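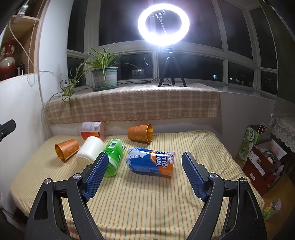
Gwendolyn Hutchins wrote:
Shrinkage in a striped cover is a lengthwise problem first. Before you cut anything, find out which way the warp runs, mark a test square on the cloth and wash it three times. One wash tells you very little. The mill tensions the warp for the whole length of the run and most of it stays in the cloth until the fibers get wet, hot and agitated. The weft has been under less tension and gives back less.

If you hem first and wash second, the hem thread stays the length it was and the cloth doesn't. You get a rippled edge that no iron will fix.

----------

plainweave wrote:
Agree with the test square, disagree on three washes. I have been keeping numbers on bed covers for a while and nearly all of the change shows up in the first wash and dry. The second wash adds a little. The third is inside my measuring error, and my measuring error is not bad – steel rule, cloth flat and relaxed overnight, same table.

What matters much more is the dryer. Line-dried and tumble-dried samples from the same bolt came out so far apart that I now treat them as two different fabrics.

----------

Gwendolyn Hutchins wrote:
Which cloth? Finished or loomstate? A cloth that has been through a compressive finish will do most of its moving in the first wash. An unfinished cloth from a small weaver will not.

----------

plainweave wrote:
Finished, all of it. Arkwood sheeting, mostly the mid weight.

----------

Gwendolyn Hutchins wrote:
Then your numbers are fine and they don't transfer. The original question was about covers from Ngubane, and they sell it straight off the loom. I have had 7 percent in the length from their plain cloth over three washes, and a visible part of it came in the third.

----------

loomstate_larry wrote:
Original poster here. Thanks both. To repeat the question with more detail, as I was asked to by message:

Striped cover cloth, plain weave, sold by the meter. I want finished single bed covers with the stripes running head to foot. I don't want to lose so much length that the cover stops short at the foot. I have no information on the finish apart from the label, and the label says "wash 30" and nothing else. Front loader, no dryer. I can set the spin anywhere from 800 upward.

Questions:
Do I wash the whole length before cutting, or cut long and wash the pieces?
Does spin speed matter?
Do colored stripes shrink differently from the ground?

----------

selvage_end wrote:
Whole length, always. If you cut first, each piece has two raw ends that fray in the machine, and the frayed yarn wraps around everything and pulls. Zigzag the two ends of the full length, or just run a line of straight stitch an inch in, and put it through in one go.

Fold it loosely. A long narrow piece stuffed in like a rope comes out with creases set along the length, and on pale cloth those creases show as lines even after pressing.

----------

plainweave wrote:
Spin speed: not much for shrinkage, quite a lot for creasing. Stay at 800. You have no dryer, so you will be tempted to go faster to shorten the drying time. On a long length of plain weave the crease lines are not worth the hour you save.

----------

Drirton_user wrote:
Spin speed matters for skew too. I had a length come out with the weft running at a clear slant after a fast spin in my Drirton. Went in square.

----------

plainweave wrote:
I doubt it went in square. Cloth is often pulled off grain when it is rolled and then pressed that way. It looks square on the bolt. Water releases it and it goes back to where the yarns want to be. The spin gets the blame because it happens at the end of the cycle.

----------

Drirton_user wrote:
I tore the end along a weft thread before it went in and it matched the selvage at a right angle. It was square.

----------

plainweave wrote:
Square at the end you tore. Did you check the other one?

----------

Drirton_user wrote:
No.

----------

Aaliyah Lemieux wrote:
On the third question, yes, stripes can shrink differently, and there are several separate causes that get lumped together.

First, yarn count. If the stripe yarn is heavier or lighter than the ground yarn it will take up differently. You can check with a pin and a magnifier: pull one end of each and compare.

Second, twist. A harder twisted yarn contracts more when wet. On a wide stripe it gives you a puckered band. On a thin stripe, a few ends wide, it mostly disappears into the ground cloth and you will only feel it with a fingertip.

Third, dyeing. Yarn that has been through a hot dye bath has already done some of its shrinking before weaving. An undyed or pale ground next to strongly dyed stripes can end up shorter than the stripes, so the stripes go slightly wavy. People read it as the stripe having stretched, when it is the ground that moved.

On a pale yellow ground with thin green and orange stripes I would expect the third cause to be the one to watch, and I would expect it to be small. The wider the stripe, the worse it gets.

All of the above assumes the stripes are woven in. If they are printed there is nothing to discuss, as the yarn is the same throughout. Turn the cloth over. A printed stripe is usually weaker on the back.

----------

loomstate_larry wrote:
Woven, same strength both sides on the piece I bought. I pulled ends as suggested. To my eye the same thickness. I can't judge twist.

----------

Aaliyah Lemieux wrote:
For twist, hold a short end between your fingers, one hand at each side, and bring your hands together slowly. A hard twisted yarn kinks back on itself early. A soft one sags into a loop first. Compare a stripe end with a ground end. You are only after a difference between them.

----------

loomstate_larry wrote:
Both sag, then kink. No difference I can see.

----------

Aaliyah Lemieux wrote:
Good. Then wash the full length and stop worrying about the stripes.

----------

selvage_end wrote:
Color bleed. Has anyone asked about color bleed? Green and orange next to a light ground is a classic case. Wet a white rag, lay it over the stripes, hot iron on top, leave it until the rag is dry. If the rag picks up color, the ground will too.

----------

Gwendolyn Hutchins wrote:
Reasonable as a screen, though it overstates the risk. An iron is far hotter than a 30 wash. If the rag is clean you can be confident. If the rag is stained, do a second test with a snippet in a jar of warm water with detergent, plus a strip of white cotton, and leave it for as long as your cycle runs.

Don't bother with vinegar or salt. Neither will fix a modern reactive dye. What bleeds in the first wash is nearly always loose dye that was not rinsed out at the dye house, and the cure is more rinsing. Run an extra rinse and take the cloth out as soon as the cycle ends. Wet folds sitting in the drum do more damage than the wash.

----------

Drirton_user wrote:
Color catcher sheets work.

----------

Gwendolyn Hutchins wrote:
They catch what is in the water. They do nothing where one fold is pressed against another.

----------

loomstate_larry wrote:
Update, 27 May 2025. Washed the whole length, ends stitched, 30, slow spin, extra rinse. Dried flat over two lines. Rag test was clean beforehand and there is no bleed that I can find.

Test square was drawn at 30 inches each way in pencil, then re-measured dry, without ironing. The width has hardly moved. The length is down by just under an inch. Stripes still straight.

Second wash tomorrow.

----------

plainweave wrote:
Did you let it relax before measuring? Cloth dried over a line hangs under its own weight and reads long.

----------

loomstate_larry wrote:
Measured as it came off the line. I can wet it again and dry it on a flat sheet.

----------

plainweave wrote:
Do the second wash as planned, dry it the same way, then lay it out overnight. If you change the method between readings you can't compare them.

----------

loomstate_larry wrote:
After the second wash: another quarter inch gone in the length, nothing in the width. Laid out overnight and it lost a hair more.

----------

Gwendolyn Hutchins wrote:
Consistent with unfinished cloth. Do the third.

----------

plainweave wrote:
It could also be the line tension coming out. But do the third, it costs you nothing except the drying time.

----------

loomstate_larry wrote:
Third wash done, same cycle. An eighth, possibly less. My pencil line is thicker than I would like at this point.

----------

Gwendolyn Hutchins wrote:
An eighth on 30 inches is real if the line is sharp and meaningless if it isn't. Next time mark with sewing thread. One strand, through and knotted at each corner.

I would still cut with roughly 11 inches over the finished length. It covers two deep hems and whatever is left in the warp.

----------

selvage_end wrote:
Too much. A double-turned hem at each end uses four inches if you like them wide. He has already washed it three times.

----------

Gwendolyn Hutchins wrote:
He can trim what he doesn't use. He can't add to it.

----------

Zusuvia_mod wrote:
Moved from General to Household Textiles. Please keep detergent recommendations in the detergent thread.

----------

loomstate_larry wrote:
Cutting tomorrow. I have enough for the longer allowance on all but the last cover, so the last one gets narrow hems. Hem thread will be cotton, washed on the spool in a mesh bag, unless someone objects.

----------

selvage_end wrote:
I object to washing it on the spool. It shrinks onto the core and then it snaps when you sew. Use polyester.

----------

Aaliyah Lemieux wrote:
Or wind the cotton into a loose skein first, tie it in a few places, wash it, and wind it back on. Polyester is fine for the hem too, as long as the stitch is long enough that it doesn't pucker the cloth.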